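The Flosten Run

The Flosten Run is a shared-world space opera written by fans for fans, first passed around as stapled photocopies and later moved to a mailing list and then a web archive. Set on and around Katmont, a cold mining moon. Eleven long stories make up the core, plus a pile of shorter stuff that readers argue over. Known mostly for its freight crews, its slow romances and a very strict rule about faster-than-light travel (there isn't any).

Setting

Katmont orbits a ringed planet that the stories never name. One side is dug out for ore, the other is ice. Most people live in the Peñalver, a big ring habitat hung over the moon on a cable, and go down to work in shifts. Trips between Katmont and the inner worlds take 60 days one way, and nearly every plot leans on that. Letters come late. Orders come later. In one story a whole war is over before the crew has heard it began.

Flosten is the freight line the series is named for. Runs old ships, pays badly, owns the docks. In the early stories it is simply the employer and barely gets described. By the middle ones it has become the nearest thing the series has to a villain, though the writers never quite agreed on that and the tone shifts from story to story.

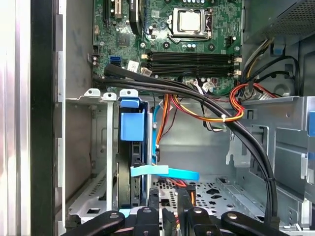
The company also sets the calendar. Years are counted from the first cargo landed, and shift bells replace hours, which makes the timeline hard going for new readers. Several charts exist. No two of them match.

Main characters

Written by rank or job only. This was a house rule from the start: no personal names for anyone on the crew. So you get the Pilot, the Loadmaster, the Clerk, the Second Clerk, and so on. Readers coming in from elsewhere often find it cold at first. The Clerk has the most pages and tells three of the stories herself. The Pilot dies in the fourth one, is mentioned alive in the sixth, and the archive notes list this as an error even tho a lot of readers treat it as a clue.

The Loadmaster and the Second Clerk are the main couple. They marry by letter, 60 days apart, with each of them having changed their mind once before the other's answer shows up. Usually picked as the best thing in the series.

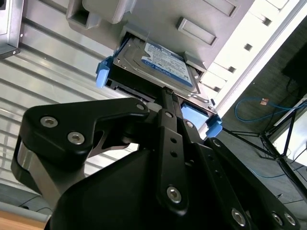
The Nikuletti

A ship, and the oldest one in the Flosten fleet. Starts out as a hauler with a bad heater. The crew talk to it and it does not answer, until the seventh story, "Dead Weight", where it does. One line. After that the writers split. Some wrote the Nikuletti as awake from then on, some wrote the line as a prank by the Second Clerk, and later stories can be sorted pretty cleanly into the two camps.

Layout of the ship is fairly well fixed: crew deck forward, holds in the middle, a chapel nobody uses between the holds and the engines. The chapel moves once, in "Ballast", and was put back by the next writer without comment. 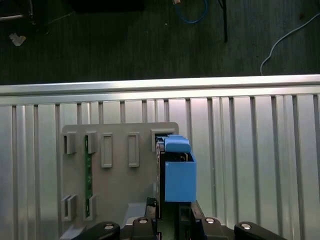 Publication

The photocopied run came out in three volumes, irregular, with gaps. Volume 1 is mostly letters and a map. Volume 2 has the first four core stories. Volume 3 is the thick one and the hardest to find complete, as the staples gave out and pages went missing from a good many copies. The mailing list took over after that. Stories were posted in parts, and readers voted on whether each one counted as core. A story needed seven votes to get in, which is lower than it sounds, the list was small.

The web archive has all eleven core stories and most of the shorts. Spelling was cleaned up there, except in the Clerk's letters, where the mistakes are part of teh character.

Style and themes

Plain sentences, lots of cargo lists. Jokes mostly at the expense of the docks office. Fights are rare and short. Distance and waiting are the big themes, with debt close behind: crew members owe Flosten for their suits, their air and in one case their own coffin. Comparisons to old sea stories are common and the writers were open about liking them.

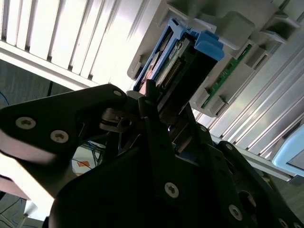 Gripper and white server chassis.

Reception

Small but loyal readership. The marriage letters get reprinted the most. Complaints center on the last core story, "Slack Cable", in which the Peñalver is cut loose from Katmont and drifts off. Ends in the middle of a shift bell. A sequel was voted on in May and passed, but only the opening part was ever posted.

See also
Peñalver (habitat)
Shift bell calendar
List of Flosten Run short stories

Last edited 24/04/2019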